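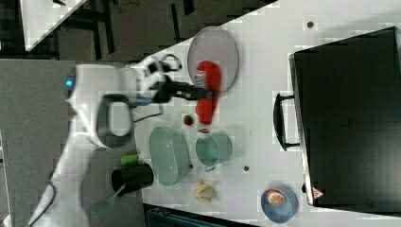

Table and Small Items Check, Storngate, Room 31
Last updated: 11/08/2026

I do this walk with a pencil, then type it up the same afternoon before I forget what my own squiggles mean. It covers the white table, whatever is sitting on it, and the carpet around it. The rest of the room (900 square feet, if you count the alcove) has its own sheet, so please don't write to me about the blinds again!

Marks are OK, FIX, or ASK. FIX means I want it dealt with this week. ASK means I couldn't tell and somebody who knows better should have a look.

1. Table edges

1.1 Nothing hanging over the edge — FIX
My number one gripe. A black cup was partly over the edge, and the green slotted spatula was lying across the edge with the carpet waiting underneath. A long handle sticking out at hip height is exactly what a sleeve catches on. Cups go a full hand's width in, please. Spatulas go in a tray or flat on the table, well away from the side.

1.2 Nothing small where it can roll off — FIX
A little bright green cylinder was lying on its side close to the edge. I think it's a cap of some kind, but I couldn't match it to anything, so if you're missing one, come and claim it. Stand it on its end or drop it in a bowl.

1.3 Edges smooth, no chips or splinters — OK
Ran a cloth all the way along and it didn't snag once.

2. Tabletop

2.1 Surface wiped — OK
It's a white top, so you do see everything on it. Use the mild spray and leave the scrubby side of the sponge out of it. We have a dull patch on the Lultness table that will be there until the end of time.

2.2 Holes in the tabletop — OK, with a note
The small round holes are fine around the rims. Please keep crumbs and little caps out of them, and don't set a cup so it straddles one. I test with a fingertip for rough spots. (Yes, my little finger fits. No, I don't recommend it.)

2.3 Table level and steady — OK
Leaned on each corner. The old wobble from May has not come back, and the folded card is gone from under the leg, so thank you to whoever did a proper job of it.

3. Dishes and cups

3.1 No cracks or chips — OK
Handled every piece: the pale green bowl, the gray plate, the teal one with the handle, the black cup. Rims are good. If you find a chip, take the thing out of use on the spot. Don't turn the chipped side to the back, I will find it.

3.2 Handles tight — OK
Gave each one a gentle twist. One handle was pointing out toward the side where people stand, and I'd sooner see it turned in. Same habit you'd want at a stove.

3.3 Stacking — OK
Everything was spread out in a single layer. I like that much better than a tower, even if it does eat up the table.

3.4 Bowls and trays big enough for what's in them — ASK
The long red snack package sits lengthwise along the oval tray. It's comfortable there, but I'd like a tray with a taller lip for anything that slides. Sugiyama lists one in their catalog and I've asked for a price on 2.
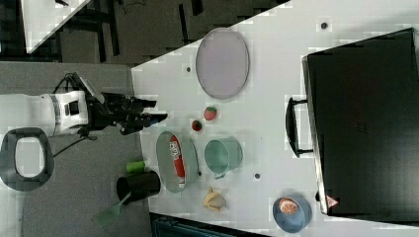 Item 4: black case at one end of the table, oval plate, tray, and banana.

4. The black case

4.1 Warning label present — OK
There's a small red-and-white triangle near one corner. It's on there firmly. I pressed down the corners anyway, as I always do.

4.2 Handle folded or clear of other things — ASK
The handle side faces the middle of the table, so anyone lifting the case is reaching over the dishes to get to it. Could we turn it the other way around? It might just be how people like it. I'd ask that you clear the plate first before lifting, at the very least.

4.3 Case fully on the table — OK
It takes up a big share of one end, but it's resting flat and doesn't rock. Please don't put cups on top of it.

5. Food and food look-alikes

5.1 Small round items kept together — FIX
The little red fruit and the strawberry were out on the bare table by the plate. Round things roll, and a cherry-sized thing on a carpet is a twisted ankle or a stain depending on what it's made of. Into a bowl with them when you're done.

5.2 Play food and real food kept apart — ASK
I would like a clear rule on this one. We bought a bag of Henura play fruit for the shelf, and I've seen somebody at Lultness try to peel the banana. Play pieces should get the blue bin, real fruit should get the fruit bowl, and the two should never share a plate.

5.3 Squeeze bottle capped — OK
The red one has its white cap on. Store it upright. Wipe under the cap at the end of the day, even if you swear you didn't use it.

6. Floor around the table

6.1 Carpet flat — OK
Gray, flat, no lifted seams that I could feel with my shoe.

6.2 Cables — FIX
Thin black cables run over the carpet beside the table. Walk-around space on that side is tight enough as it is, and I've asked for a low cover strip. Until it comes, go the long way around with hot drinks. Or don't bring hot drinks, which I realize is asking a lot.

6.3 Nothing dropped — FIX
The black cup, the green cylinder and the green spatula were down on the carpet by the table edge. And one paper clip.

Other bits

The shelf list for this room is almost 145 lines long and I'm trimming it. If you use something that isn't on the list, add it in pencil at the bottom and I'll sort it out. If you take a utensil to another room, leave a note on the hook. The long green spatula has a habit of traveling!

FIX items go back on my sheet until I've seen them with my own eyes, so a message saying "done" is lovely but I'm still coming to look.

Comments (4)

The green cap could be ours, from the paint set. Will check tonight. If it doesn't fit I'll put it back, standing up, I promise.

On 4.2, the case has been turned that way for as long as I've worked here. Fine with me if it moves, but tell the evening people too or it'll be back by morning.

I was the banana peeler. In my defense it was before lunch. Strong yes to the blue bin.

Can the cover strip be gray? The yellow one at Lultness curls up at the ends and I've tripped on the strip more times than I ever tripped on a cable.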